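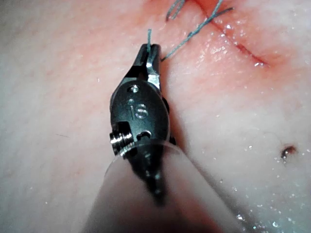 Director's Diary, Zumstead Public Library
October 2, 2024

The Director arrived at the Dredden Street building at 7:40 a.m. and met with the night cleaning contractor regarding the floor of the children's room. The wax applied last week has yellowed along the east wall. The contractor will strip and reapply it at no charge to the Library. The room will remain open, with story time moved to the meeting room until the work is finished.

The morning was given to the transfer of the Coman bequest. As entered here previously, the late Mrs. Coman left the Library her family's papers and printed books, together with a sum for their care. Cornel Vlad, Head of Collections, reports that unpacking is complete and that the printed books come to 1,573 volumes. The greater part is local history and agriculture. There is a good run of seed catalogs, a set of county atlases lacking one volume, and a large number of novels in editions the Library already holds. Under the terms of the gift, duplicates may be sold, and the proceeds are to be spent on binding. Mr. Vlad asked for a decision on the novels by December. The Director agreed to go through the list personally.

Certain of the account books show mold on the lower boards. They have been set apart in the old map room with the door closed. Griet Van den Broek, Conservator, examined them before lunch and believes the growth is old and inactive, but she wishes to keep them separate until she has looked at them a second time. The dehumidifier in that room is to be emptied twice daily. A sheet for initials has been posted on the door.

At 11:00 a.m. the Director telephoned Lucian Neagu at the county office concerning the reading room roof. The county has approved $3,328 for temporary repairs above the north windows. It has not approved replacement. Mr. Neagu was courteous and held out little hope for the present budget year. The Director stated the Library's view that the same section has been patched before and will need to be patched again, and asked that this be noted in the county's file. Mr. Neagu said that it would be.

Lunch was taken at the desk.

The afternoon meeting of department heads began at 1:30 p.m. Roxana Dobre presented the revised Sunday schedule, under which the circulation desk will be covered by 3 staff members in place of two. The change was accepted without objection. There followed a longer discussion of the public computers, and in particular of patrons who reserve a machine and do not appear. The present grace period of 15 minutes will be kept. Ms. Dobre will prepare new wording for the sign, which is at present unclear and contains a misspelling.

Celeste Aravena reported on the Oline Reading Series. The autumn program has been printed in a run of 200 copies, and the first speaker has confirmed. The second has asked for a lectern with a light. The Library owns such a lectern, but the bulb is of a type not stocked at the hardware store, and Ms. Aravena has ordered one by mail.

A letter was received from a patron objecting to the removal of the bench by the side entrance. The bench was removed for repair and will be returned. The Director replied the same afternoon and thanked the writer for her interest.

Rain began shortly after four. Two buckets were placed in the reading room, and the table nearest the north windows was moved. The Director made a last round of the building at 6:15 p.m. and found the map room door properly shut and the sheet initialed. The key to the Coman trunk is in the office safe, top shelf, in the brown envelope.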